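The Glove Drawer

September 14, 2018
By a Lallura reader

The drawer in the hall had stuck again. She pulled it with both hands and it came out all the way and landed on her foot, so she carried it to the table and tipped it over.

It was the last of the winter. At Sirndale they had kept gloves out until November, but Lallura was lower down and warmer, and the bus shelter faced north. Her daughter had gone to school that morning in a jumper and nothing on her hands.

She made a heap of the singles and put them to one side. There was a navy one, a gardening one, and a black one of her own whose partner she had left on the counter at the Porlow post office. She had driven back for it, 40 minutes each way, and the man had held up a scarf and asked if it was this.

Then she did the pairs. The grey knitted ones with the pink cuffs had been bought in a hurry on the morning of the move. It had been cold in the truck and the heater only worked on the driver's side. They had stopped in Crichton for petrol and there was a basket of gloves beside the till. Her daughter wanted fingerless because she was drawing. She drew the whole way, mostly horses, and one of the truck with smoke coming out of it.

The padded ones came later, from her father. He had sent them in a box with a card and 30 dollars folded in the card. He still thought of Lallura as the mountains. He had never been up to see it. She had told him on the phone that it hardly froze, and he said it was better to have them.

She straightened the fingers and laid everything out flat.

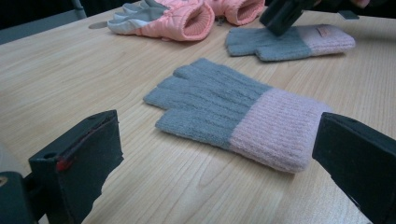
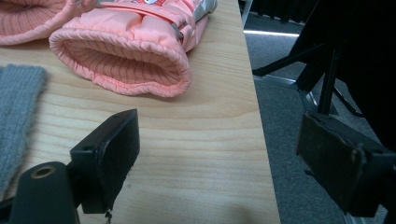

The pink padded gloves, and the grey knitted ones with them.

She tried one of the padded ones on. It went as far as her knuckles. She tried to think how many times they had been worn. There was the morning the tap in the yard wouldn't turn, and there was the school trip, when the bus had gone up to Sirndale for the day and the children had been let out on the oval to look at the frost.

Her daughter had come home from that trip and not said much. At tea she said somebody had painted their old front door green. Later, in the bath, she said the people had a dog.

"What sort of dog?"

"A brown one."

She took the glove off. There was a bag for the op shop by the back door with the small boots in it and a raincoat. She picked up the padded pair and got as far as the kitchen. Then she stood there and worked it out. Her daughter would be nine next winter. The gloves might do until July if the winter was late. They would not do after that.

The phone rang and it was her father. He asked what the weather was doing. She said it was 16 and sunny. He said it had been six where he was, and that he had the fire going and had brought in the last of the wood. He asked if the gloves had held up.

"They've been good," she said. "She wore them to Sirndale."

"I thought she might need them up there."

"She did."

He told her about his knee and the price of having the gutters done. She walked with the phone back to the table and turned one of the knitted gloves over. The thumb had gone a bit thin. She could mend that. She had some wool that was nearly the right grey.

When he had hung up she ran a candle along the runners of the drawer, the way he used to do it, and it went in without a push. She took it out again and put the pairs in, all of them. The singles went in the rag bag, except the black one. She put that in the pocket of her coat.

At half past three she went down to meet the bus. It was late.

Comments

I still have my son's mittens and he is 30. Lovely story.

Candle wax works, so does a dry bar of soap.

Did she ever get the other black glove back? I kept waiting for it.

My dad rings about the weather too. Every time. Thank you for this.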